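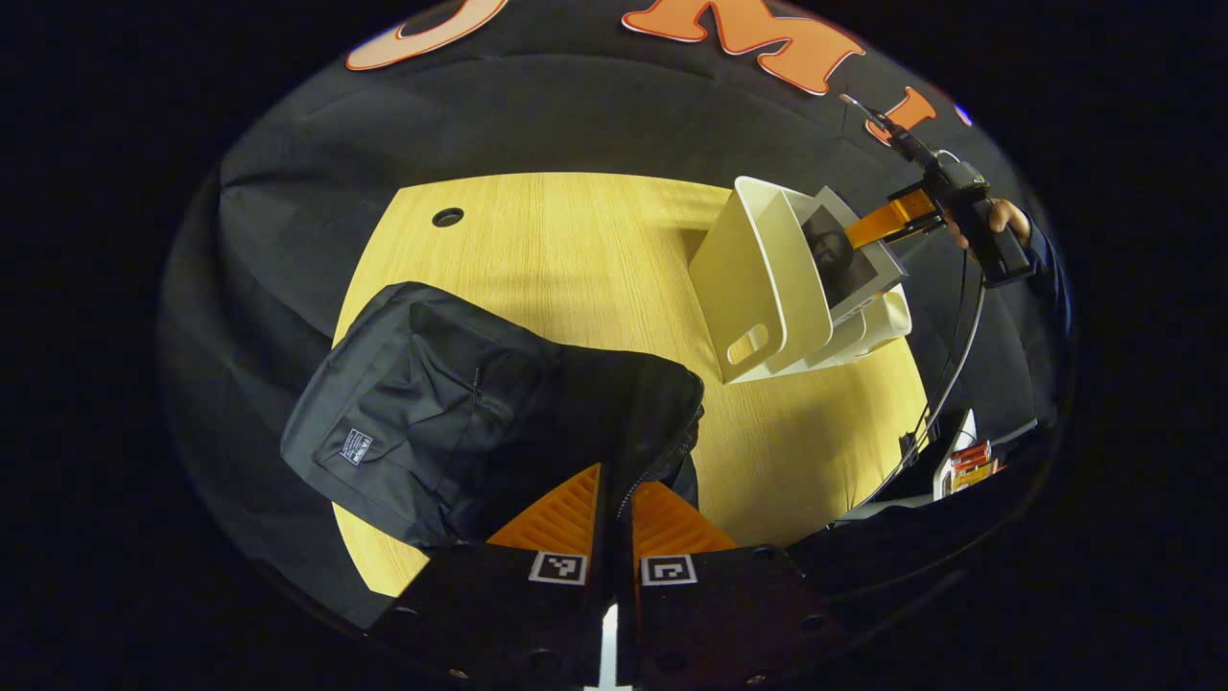 One former child performer, answering our survey in March, wrote that she had read for 20 parts before she turned eight and could remember the names of only two of them. Replies of this kind were common. Most respondents recalled the waiting room, the drive and the parent who ran lines with them – few recalled the script.

Figure 3. Backpack on a table, with a hand-held gripper.

4.2 Early roles and later work

We drew credits from the Brurholm casting index, which lists 3000 performers who had a speaking part in a television series before the age of 12. Entries were read as they stood on 7/31/20. Of these performers, 1830 had a second credit within 8 years of the first. Guest parts in long-running crime and medical dramas made up the largest group of first credits, followed by holiday films.

The Stuveck list, used in our earlier work, leaves out commercials and voice parts. We kept voice parts and dropped commercials – the index does not date them reliably. Performers with a first credit in animation were coded separately and are treated in Section 4.3.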